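Gridier Studio, room users' meeting
Minutes, February

Present: Damian Rutkowska (chair), KL, PM, Bea from the print side, Owen, J. (notes)
Apologies: Farida, Tom H
Started 4.15, room was double booked so we were in the corridor end for the first item

1. Last minutes
Agreed. One correction, the broken blind is the one by the sink not the one by the door. PM still has the key for the tall cupboard, to give back.

2. Heating
Still coming on too early and off by mid afternoon. Damian has rung Bouchard twice, they say the timer is fine. KL says it isn't. Owen to write down when it goes off for a fortnight and we send them that. No more fan heaters on the extension lead please, see note on door.

3. Storage
Shelving along the back wall is full again. Agreed anything without a name on goes in the crate by the stairs at the end of the month, then to the tip. Bea wants it noted that the paper offcuts are NOT rubbish. Noted. She will label them.
Owen asked about a second rack. Stodetti quote is £652 fitted, for the same type as we have. Too much this quarter. KL thinks we could get one second hand, will look. Back on the agenda next time.

4. Floor
Patch near the door is lifting. Taped for now. PM has 2 spare tiles left over from the kitchen but not the same grey, general feeling was that nobody will mind. Damian to ask the landlord first as it may be theirs to pay for.
Sweeping rota has lapsed. J. to put up a new one, a week each, swap between yourselves if you can't do it.

5. Tables
Moving the long table under the window, discussed at length. For: better light, more space to walk through. Against: the sockets are on the other side. Try it for 3 weeks and see. Owen and KL to move it, anyone free after the meeting to help.
Stools: two wobble. Bea has an allen key.

6. Yellow panel
Carried over from January. Question was whether it stays yellow or gets painted over when the walls are done. Views as follows
- Damian: keep, cheers the room up
- Bea: too bright next to colour work, it throws yellow on to proofs. Would like off-white or a pale grey
- KL: not bothered but if we paint it, do it the same day as the walls
- PM: keep. Visitors get told "turn at the yellow" and it works
Farida had emailed to say keep, but could it be cleaned. Agreed it could be cleaned whatever happens.

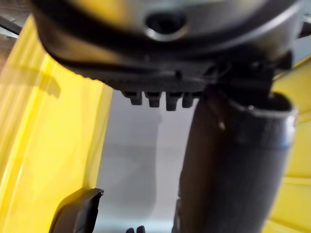 Item 6, the yellow panel (on the left).

Vote: keep 3, paint 1, KL abstained. J. taking notes so didn't vote. Bea asked for something she can put up at her end on proofing days, agreed in principle. Old sheet or foam board to start with. Bea to try it and report back.
Cleaning: warm water and a soft cloth only until we know what the finsh is. Husomano sell a cleaner that Owen has used at home, he will bring it in and test a bit low down where it won't show. No scourers!!
Walls themselves: still going ahead, white, date to be fixed. Everything to be 30 cm clear of the walls the night before, that includes the bikes.

7. AOB
Kettle. Descaled, thank you whoever did it.
Bins go out the night before, not the morning, we have missed two collections.
Owen has lost a blue tape measure.
PM asked if the radio could be lower before lunch. Agreed.

Actions
Damian: landlord re floor, Bouchard again
Owen: heating times, cleaner test, table
KL: second hand rack, table
Bea: label offcuts, screen for proofing, stools
PM: cupboard key, tiles
J: rota, recieve comments on these minutes and send round

Next meeting same time in March, in the room if it's free. Closed 5.10.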